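I've been meaning to put this down since January, when the safety binder on our shelf at Susau got its third new spine label and I realised I could no longer lift it with one hand. It holds every rule we have for working near the arms. I wrote a fair share of it myself, so I'm allowed to grumble.

My argument is a modest one. I think a small lab or workshop that runs robots should have fewer written rules, should know where each of them came from, and should be willing to throw some of them away once a year. I don't think that makes anyone less safe. I think it gives the rules that matter a bit of room to breathe.

When I first counted ours, we had 53. Some were very good. Keep your hair tied back. Say out loud that you're about to enable the arms, and wait for an answer before you do. Others had been copied over from the Faneo site, where the machines are big welding units behind a fence, and they made no sense at all on a bench with a pair of light arms and a tray of pegs. We had a rule about forklift lanes. We don't have a forklift! We had two rules about gloves that contradicted each other, and I'm sorry to say I'd initialled both.

What happens with a list like that is fairly predictable, if you've ever lived in a share house with a long note stuck to the fridge. People read it on their first day, sign at the bottom, and then learn how things are really done by watching whoever is standing next to them. If that person is careful, lovely. If that person reaches in to straighten a part while the arms are holding position, then reaching in is the rule now, whatever the binder says.

So we cut it to 20, and it took far longer than I'd expected, mostly in arguments over tea. The forklift went without a fight. The one we fought hardest over was speed. A few of us wanted a single limit for everything, and a few wanted it left to the operator's judgment, and I changed sides at least twice. In the end we wrote that any new task runs at 30 percent until it's been signed off, and that the sign-off belongs to the task and can't be carried across to another one. I still think that's the best sentence in the binder, and it only came about through people being stubborn with each other.

I'd defend the sign-off rule to anybody. A task that looks dull is the one people stop watching. Placing small parts on a board is gentle work, slow and close, and it's easy to forget that the arms doing it have exactly the same elbows they had yesterday when they were swinging across the full width of the table.

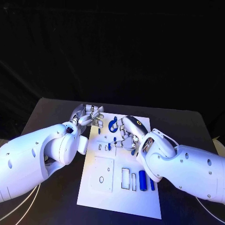

Should a small team write its own rules, or just adopt a published standard?

Start with the published standard, keep whatever parts of it apply to your equipment and your jurisdiction, and then write your own short list on top for the habits of your particular room.

I'd add that the short list has to be owned by the people who work with it. Our friends over at Barbieri send theirs around every year and ask each person to nominate one line for the chop, with a reason, and most years a couple really do go. I was a bit snooty about this when I first heard of it — it sounded like a parlour game — but we've since pinched the idea and I've come right around. You can't nominate a rule for removal without reading it properly, and reading it properly was more than most of us had done in ages.

There's a fair objection, and the folks at Ultik have put it to me more than once. A long list protects you when something goes wrong, and a short one leaves you explaining why a line was taken out. I do take that seriously. My answer is to keep the old lines in an appendix, dated, with a note on why each was retired. Ours runs to 2 pages now, and the forklift has a paragraph all to itself.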